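Trudham Suspends Two-Arm Trials After Gripper Fault

25 February 2024

The Trudham automation laboratory has suspended unattended running on its two-arm test station after a gripper failed to report that it had released a part. The controller held the second arm in place for 40 seconds and then stopped the cycle. There were no injuries.

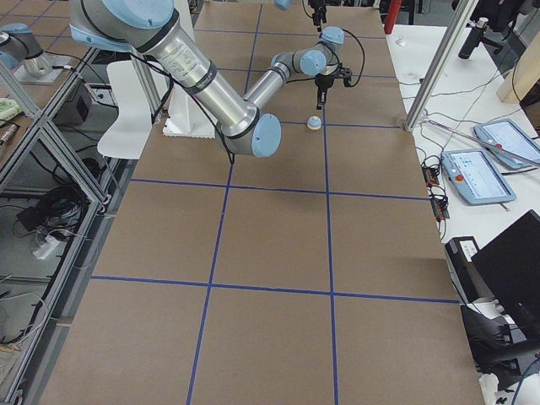

The fault has been traced to a signal cable supplied by Strazds, which had passed inspection after 1,000 cycles. Black cables run along the arm from the shoulder past the elbow to the gripper, and the laboratory now considers the bend at the elbow the likely point of wear. Replacement cables will be fitted in March. Until then an operator must remain within reach of the red emergency stop buttons whenever either arm is powered.

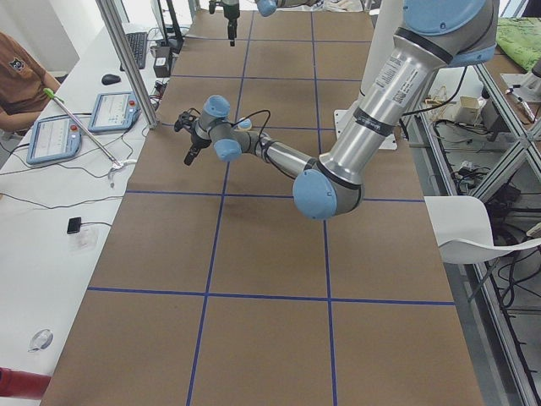
Hjalti Bisgaard asked that the inspection interval be shortened permanently, noting that a similar cable at the Wavach site had failed after nearly 2,000 cycles with no warning in the log. The laboratory will reply in writing once the replacement work is complete.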